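The Case for Folding on the Bed

Household advice in this country has grown stern about the bed. Housing providers, tenancy handbooks and the better class of storage catalogue now agree that laundry should be sorted at a bench or a purpose-built folding station, and that the bed should be reserved for sleep. The Werow Institute for Domestic Practice has taken part in that conversation for 11 years. It is the Institute's view that the advice is mistaken, and that the made bed remains the best folding surface most households will ever own.

The argument begins with size. A long-sleeved top needs to be laid out at full width before it can be folded well, with both sleeves extended and the shoulders level. Few laundry benches allow it. In the standard two-bedroom units at Clolton, completed to a design the Institute was asked to review, the bench beside the washing machine will take a tea towel or a pair of pillowcases. A jumper hangs over the edge at both ends, and its own weight pulls the knit out of line while the person folding it tries to bring the sleeves across. The residents of Clolton have been provided with a folding bench and they fold on their beds.

Their judgement is sound. A quilt has a slight grip. A knitted garment placed on it tends to stay where it is put, which cannot be said of laminate or polished timber. Stitching and creases in the cover make little difference to the finished fold, provided the garment itself is smoothed by hand before the first sleeve is turned in. Colour is of some practical help as well. A plain red top on a blue floral quilt is easy to see at every edge, and a crooked hem or a twisted cuff is noticed before it is folded out of sight.
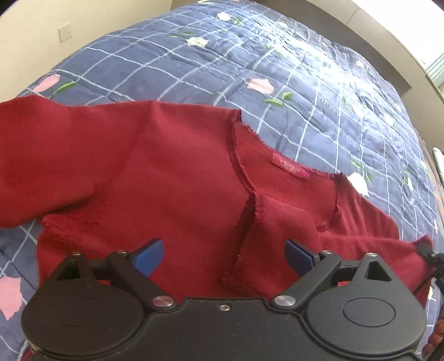

Should a long-sleeved top be folded face up or face down?

Face down is generally preferable. The sleeves are then brought in across the back, the hem is taken up towards the neckline, and the front of the garment finishes on the outside without a crease through the centre. Gathered or bulky seams under the arm should be flattened with the palm before the sleeve is moved.

The second argument concerns light. Laundries are commonly placed on the dark side of a dwelling, or in a cupboard with a single fitting overhead. Bedrooms usually have a window. Marks that survive the wash, pilling along a sleeve and a seam beginning to give are all easier to find in daylight, and the time of folding is the last convenient opportunity to set a garment aside for mending. Households that fold under a dim globe will discover the fault on the morning the garment is wanted.

Objections have been put to the Institute, and they deserve a fair answer. The first is hygiene. Clean clothing should certainly not be laid on a bed that has been slept in and left open. It may be laid on a made bed, on top of the cover, where the cover is itself washed at reasonable intervals. The second objection is that laundry placed on a bed stays there until nightfall, and is then moved to a chair. The Institute accepts that this occurs. It occurs equally on dining tables, and the correspondence received after our Skarkisby housing paper suggests that folding benches fill up with detergent, pegs and odd socks until there is no room left to fold anything. A bed at least must be cleared by the end of the day.

A third objection is more serious. Beds are low, and a person who stoops over one for half an hour may be sore afterwards. Those with back complaints should sit on the edge of the mattress or work at a table of suitable height. We would not wish any reader to persist in discomfort on our account.

What we do ask is that designers and landlords stop spending money on the wrong fitting. The Ambrosio folding unit, specified in several recent developments, was quoted to one housing provider at $3,000 per dwelling installed. The same sum would pay for a wider wardrobe, deeper drawers and a clothesline under cover, all of which would be used every week. Garments folded on the bed have a short distance to travel to the drawer, and that distance has a good deal to do with whether they arrive.

The Institute will put this position in its July submission on the minimum fittings standard. Comment from tenants is welcome until then, and short letters will be read with the same care as long ones.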